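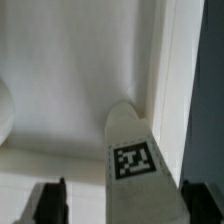
Reply from Fandevia support: we went through the episodes you uploaded and the loader is not the cause. The records come in whole, the video opens, and the joint readings match the file header. What fails is the time check. In the episodes it throws out, the gripper opening value lags the wrist video, and the lag grows the longer the episode runs. Please tell us which recorder build you are on and whether the gripper is read on its own thread.

Ticket: episodes rejected at import, shelf and cabinet set
Opened: 25/07/2020
Product: Plurum recorder, Fandevia loader
Status: closed, with one item moved to a new ticket

Details sent back to support

Recorder is Plurum, the build that came with the Mateos arm controller. We did not change it. The gripper is read on its own thread, yes. The wrist video is on the main one. Both write to the same disk.

The job is to collect 500 good episodes of reaching into a white cabinet, for training a policy that has so far only seen open tabletops. An operator drives the arm by hand control, stops, marks the episode good or bad, and goes again. The marker on the gripper piece is used to line up the wrist video with the arm pose. Short episodes import fine. Long ones mostly don't.

Error text, same every time:

time check failed: gripper stream behind video stream, episode skipped

What we tried before opening the ticket

Restarted the recorder between episodes. No change.

Moved the output folder from the network drive to the local disk. Fewer dropped video images, same error.

Lowered the video rate. The error came later in the episode but still came.

Swapped the gripper cable. No change. Put the old one back.

Suspected the marker. The cabinet is white on white and the light in there is soft, so we thought the marker tracking might be losing its place and pushing the times around. Ran the tracker by itself on a rejected episode. It kept the marker from beginning to end. Tracking has nothing to do with the time stamps anyway, as support pointed out on the phone.

Support, second reply

Thanks. On that build the gripper thread does not stamp a reading when it arrives. It stamps it when it is written. If the write queue backs up, the stamp is late, and it gets later the longer you record. Please look in the recorder settings for "stamp on write" and turn it off. Then record a few long episodes and run the import with checks on. Do not turn the time check off to get the old episodes through. They will load, but the policy will learn to close the gripper late.

Result

The setting was on. Turned it off and restarted the recorder. The setting did not hold after the restart. The controller starts up with a saved profile named Flirkport and that profile was putting it back. Edited the profile, restarted again, checked that it stayed off.

Recorded 8 long episodes in the cabinet, same operator, same start pose. All of them imported. Largest offset between gripper and video was well under the limit.

Recorded 5 more with the network drive as the output folder to see if that brings the error back. It did not, but the video still drops images there, so we are staying on the local disk.

What happens to the old episodes

Support asked if the raw controller log was kept. It was, for everything recorded after we moved to the local disk. Those logs carry the arrival time of each gripper reading, so the stamps can be rebuilt. Support sent a script. It takes about 2 minutes per episode and writes a new copy without touching the original. Rebuilt episodes get the tag "restamped" so they can be left out of a training run if needed.

Episodes from before the move have no controller log. Those are marked bad and will be recorded again. The cabinet stays where it is until that is done, and the camera settings are locked so the new ones match.

Also open

The recorder should warn when the write queue backs up. Right now it says nothing and the first sign is a failed import. Support has moved this to a separate ticket and says a warning is planned for the December build. Until then, run the import check at the end of every session, before the operator logs off.

Closed by requester.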